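Tolturwood bench notebook, December 2024
Rules for the pod task, second attempt
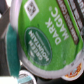

The first version of the rules lasted until lunch. It ran to one line, "pick the requested pod," which I wrote and was rather proud of. Upendo Shemweta asked what counts as requested, and we lost the morning to it. So, rule 1: the request uses the words printed largest on the lid, and those words go in the log exactly as printed. Dark Magic goes in as DARK MAGIC, capitals and all, even when it's lying sideways and upside down to the wrist camera. It does not go in as "green one," "the Green Mountain," or "dark roast I think," all of which I found in last week's sheets, two of them in my handwriting.

Rule 2. Lid text at an angle is normal. Do not reach in and straighten the pods so the label reads nicely. The customer at Limstead is not going to have somebody standing by to turn their coffee around.

Rule 3. If the small print is a smear, leave the small print out of the log. We had a long entry about roast notes that turned out to be somebody's memory of the box.

Rule 4, the one with the arguing. How close may the gripper come to a lid before we call it contact? Nunholm's old sheet says 10 mm. Bozsik's says 8 and doesn't say from what. Upendo wants clearance measured from the fingertip pad to the rim, because the rim is stiff and the foil dents if you look at it harshly. I agreed, after holding out for the foil on grounds I can no longer reconstruct. We're using 8 mm, pad to rim. Anything closer is contact and gets marked, whether or not it was on purpose.

Rule 5. Pods overlap. A pod resting on another pod's rim is a legal start. If the lower one moves during the pick, mark "neighbor disturbed" and carry on. Don't stop the run to apologize to it.

Rule 6. Dented lid, torn foil, or grounds anywhere: pod comes out of the set. Into the bin, too, please. Retired pods have been finding their way to the kitchen, and a rule that supplies the kitchen is going to get broken on purpose.

Tried the rules this afternoon on 40 picks with two of us logging separately. We disagreed on seven. Five of those were rule 4, one was rule 5 (does a wobble count as moving? I say no, Upendo says obviously), and one was me writing on the wrong row. The old sheets would have hidden all of it, so I'm calling this progress and will deny it if the number goes up.

To do:
Define "moves." Upendo suggests visible shift of the rim in the before and after stills.
Cut a gauge block for the 8 mm so we stop using a folded business card.
Ask Nunholm where their 10 came from. I suspect a folded business card.
Reprint the sheet with wider rows.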